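Our group picked color as the topic for the spring report, and we never got tired of it! The question was simple: does the color right next to another color change how people name it? We (Saron Gebretsadik, Kiros Wubshet and Pirmin Schwaiger) spent most of March finding out. Small blocks of color on a plain background turned out to be the best place to start, and a colored tray under them makes everything more interesting.

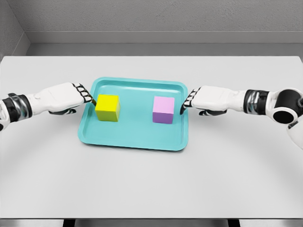
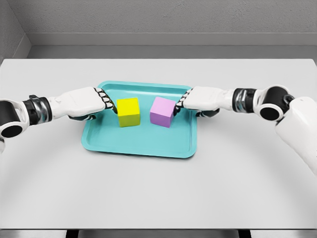 Yellow on turquoise in both.

Berhanu Alemneh read our first draft and asked why we trusted people's color names at all, when one person's turquoise is another person's green. Fair point, and it changed the whole project. Instead of asking only "what color is it?", we also asked people to pick a match from a printed chart. The names and the matches often disagreed, and that became our favorite part.

## What we did

We painted paper squares with school poster paint and glued each one in the middle of a larger sheet. Same paint, same square, different surroundings. Then we set up a table in the hallway by the Walby library and asked people to stop for a minute. We got 136 people! Each of them looked at the sheets one at a time, said a name out loud, and pointed to a match on the chart.

Kiros kept the notes, Saron ran the sheets, and Pirmin stood by the window with a piece of tracing paper to soften the sun, which moved a lot more than we had planned for. After the first afternoon we shifted the table to the north side and threw out the early answers.

## What we found

- Gray was the big surprise. The same gray square was called "bluish" on orange and "kind of pink" on green, again and again.
- Yellow held up best. People called it yellow on nearly every background, though their chart matches slid toward lemon on the dark sheets.
- Pale purple was all over the place. We wrote down lilac, lavender, pink, "old candy" and "my aunt's bathroom."
- Younger kids answered faster and used fewer names. Their chart matches were just as good as the adults'.

We love the gray result. You can know exactly how the trick works, having mixed the paint yourself, and still see it. Saron cut a mask with two holes in it so only the squares showed, and they snapped back to looking the same. People asked to do it over and over.

## Problems

The chart was printed at home, and the greens came out dull. Two batches of paint didn't match, so the Flurach sheets (named after the paper brand) are left out of the results. We also asked out loud in a hallway, so some people surely heard the person ahead of them. A second round should use written answers.

## Next

Pirmin wants to try it with fabric, where the texture might pull the colors together. Kiros would like to repeat the test under lamps in the evening, using the same squares and the same chart. We still have a stack of 300 blank sheets and plenty of orange paint.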